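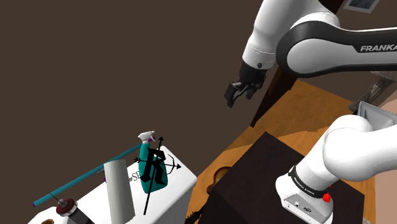 3 Dec 2024

Ridus notebook, sim collection, tabletop tasks

Picked up the cluttered-room set again after the asset fix. Target for this batch is 500 accepted episodes. Running total before today was 1,585 accepted out of 1,929 recorded. Most of the rejects are from September, before Grigore changed the gripper width limits.

Setup unchanged: Franka on the pedestal, parallel gripper, teleop from the left station. Start pose has the fingers slightly open, pointing down over bare floor, nothing held. Base pose fixed. Furniture and wall textures drawn from the Usville room pack. Cabinet-top objects resampled every 20 episodes.

Notes from the first block:

- The white cabinet with the big R decal is in the pool again. I had it marked as excluded. The decal sits on the surface where objects are placed, and the segmentation head has been splitting the spray bottle along the decal lines. Leaving it in for now at low weight, tagged "decal" so it can be filtered later.

- The long teal rod and the teal spray bottle are too close in color. With the rod leaning toward the sprayer head, the instruction "pick up the teal object" is ambiguous. Changed the template to use the noun only. Old episodes with the color template need relabeling. Script is written, not run.

- Collision mesh for the white cylinder is a convex hull with a bad margin. Fingers stop short of the visible surface. Sepehr has a replacement mesh; swap it before the next block and do not mix the two under one version number.

- Objects on the floor (bowl, small dark thing near the pedestal) are distractors only. They are outside the task region and should never be a grasp target. The sampler picked the bowl once. Added a region check.

- Approach from the start pose to the cabinet is slow with default velocity scaling. Operators compensate by cutting the corner near the pedestal, and the policy copies it. Raised the scaling and asked Behrouz to redo his block.

Rejection rules, restated: drop an episode if the object leaves the cabinet, if the gripper closes on nothing twice, or if the operator pauses long enough to trip the idle flag. Keep recoveries. A missed grasp followed by a good one is wanted data.

Open: whether to randomize the base height. Jadesico's real pedestal does not match ours. Rostam to send measurements.

Last updated: after second block, N. Mahmoudi

Comments

Grigore Ene: The idle flag counts simulator steps, so it fires late when rendering lags. Check the threshold before you reject on it.

Behrouz Nazari: Block redone with the new scaling. Old one moved to the archive folder, not deleted.

Sepehr Ranjbar: Cylinder mesh is pushed. Margin is set in the asset file now, so remove the override in the scene config.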